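Small spills, dry method

Posted 05/09/2018 in Workroom

I have been keeping notes on cleaning up dry goods from flat surfaces. It started in March, when I knocked over a jar of adzuki beans and spent the rest of the evening finding them with my feet. The beans are small, hard and close to round, so they roll on anything smooth and keep rolling if the surface has any pitch to it. Rice stays where it lands. Lentils slide a little and stop. Beans leave.

The usual advice is a damp cloth. I don't recommend it for anything you intend to cook. A damp bean picks up lint, the skin begins to wrinkle, and it can't go back in the jar with the dry ones. The dry method needs two tools: something flat to push with and something shallow to push into. Both should be lighter in color than the beans, and neither should have a raised lip on the working edge.

My friend Xiaoyan Li uses a bench scraper and a dinner plate. This works until the last dozen or so, which ride up against the rim of the plate and go around it. A plate has no entry side. A scoop or dustpan shape does, and the difference shows up right away in how many passes you need.
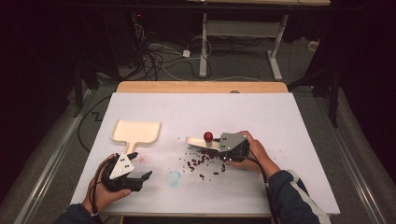
Word count: 589 | Filed under: Workroom, Storage

The tray with the broad, rectangular shape is the one I would pick for red beans. It lies low enough on the white board to be turned toward the spill without lifting, and the narrow handle can be held from the side. The flat wooden piece does the pushing. I hold mine close to vertical for the first pass and lean it back for the second, when there are only strays left.

On the surface itself: a white board laid over the table is worth the trouble of storing it. Dark red on white can be checked at a glance. On bare light wood the beans are still easy to see, but they settle into seams and along the grain, and the board's edge gives you a clear limit to work to. I level mine with a folded card under one corner. Check by putting a single bean in the middle and letting go of it.

Sequence, as I do it now:

Set the tray down first, open side facing the spill, before touching any beans.
Bring in the outer beans toward the middle. Short strokes, 2 inches or less.
Push the pile to the tray in one slow movement. Stop just short of the back wall.
Lift the open side slightly before moving the tray anywhere.
Go over the board once more with the edge of the pusher.

Speed matters more than angle. If the pusher moves faster than the beans can roll, they climb the face of it and drop behind. Ivar Sundqvist wrote to me after the last post to argue for a soft brush, and for flour or ground spice I agree with him. With beans the bristles flex and then release, and the release throws them. I tried his brush on a batch of 70 beans and lost several off the far side.

Wooden tools need very little care in this job. Wipe them with a dry cloth and keep them out of the sink. The thin edge of the pusher will fuzz up over time – a few strokes with fine sandpaper, along the grain, takes it back. Don't oil that edge. Oil holds dust, and the dust ends up in the jar.

Small lids are a separate problem. A pale translucent one on a white board is very easy to miss, and a bean that runs into it changes direction. I now put the lid on the jar, or in my pocket, before I begin sweeping.

I still have to test this on split peas, which have one flat side and ought to behave better. I bought a bag for the purpose and then made soup with it.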